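Resting No-Knead Bread Dough Overnight

Stir 327 grams of bread flour, a teaspoon of salt and a pinch of instant yeast together. Add cool water a little at a time until no dry flour is left. The dough should be sticky and rough.

Cover the bowl with a plate or a damp towel and leave it on the counter overnight. If you mix on Friday evening, you can bake Saturday before lunch.
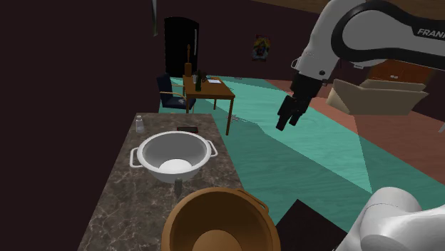
A wide bowl with two handles, set on the countertop.

In the morning, look for bubbles on top. A cold kitchen slows things down – in February I give it a couple more hours. Flour your hands, fold the edges to the middle and turn the dough over.

Let it sit for 29 minutes while the oven and a lidded pot heat to 450°F. Bake covered, then take the lid off until the crust is brown.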